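Part-time room assistant for guest house in Vamdale

Guest house Kozma is looking for one person to help with rooms and breakfast, starting as soon as possible. We are a small family house with nine rooms, near the old mill in Vamdale. The position is for 3 mornings a week, from 7:30 until noon. In July we have many more guests and we will ask you for extra mornings, if you agree.

Your tasks

Preparing rooms after guests leave: changing bed sheets, dusting, vacuum cleaning, bathroom.
Setting the breakfast room and clearing it after 10:00.
Washing and folding towels and cloths.
Telling us when something is broken or missing.

What we expect

You work carefully and you come on time. Experience in a hotel or guest house is welcome but it is not a condition, we will show you everything in the first 2 weeks. You should speak enough English or German to answer simple questions of guests. You must be at least 18 years old and be able to carry laundry up the stairs, as we have no elevator. A driver's license is not needed, the bus from Zordale stops in front of the house.

What we offer

Payment is 148 per week before tax, for the 3 mornings together. Extra mornings are paid by the same rate. Breakfast is free on working days. You get work clothes from us and we wash them. The contract is for one year and it can be made longer when both sides are satisfied. The first month is a trial period.

How to apply

Please write us a short letter about yourself and say from which day you could begin. A photo is not necessary. If you have a paper from a former employer, add a copy. You can leave the letter at the reception or in the mailbox of the Ditari bakery next door, they give it to us every evening. Letters are accepted until 11/30/18. We answer to everybody, also when the place is already taken. Please do not call during breakfast time. 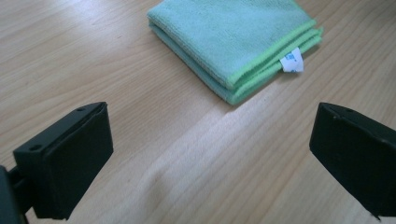
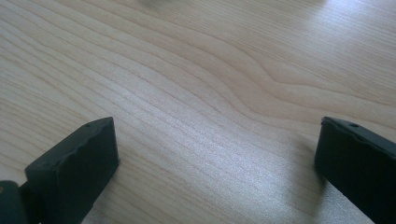 Light wood tabletop with fine grain, in both pictures.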